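Stone Worktops Should Be Sold by the Slab

Most kitchen showrooms still sell natural stone from a sample 10 centimetres square. I think the practice should stop. A sample that size tells the buyer the rough colour and the finish. It says very little about veining, which varies across a block and often changes direction within a single slab.

The usual defence is cost. Full slabs are heavy, they need racking, and a small showroom has no floor to spare. Francine Nguyen, who ran the stone counter at Skostach until June, put the point to me fairly: a customer who sees the slab wants to choose the cuts, and choosing the cuts takes staff time. I accept that. It is still cheaper than replacing a worktop. Of the 33 complaints she kept notes on, over half concerned pattern, and the sample had matched the order in every one.

Marking out is the other half of the problem. Two pieces meeting at a corner can carry veins that stop dead at the joint. A cutting plan drawn over an image of the slab would show this before the saw is set – and the buyer could sign it.

Normand Bergeron argues that a written tolerance would be enough. I doubt it. Vein density can be put into a contract, but few buyers could read the clause and picture the result.

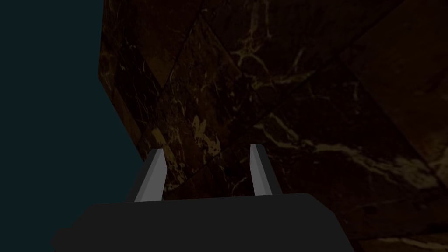
Dark brown marble with pale gold and cream veining (computer render).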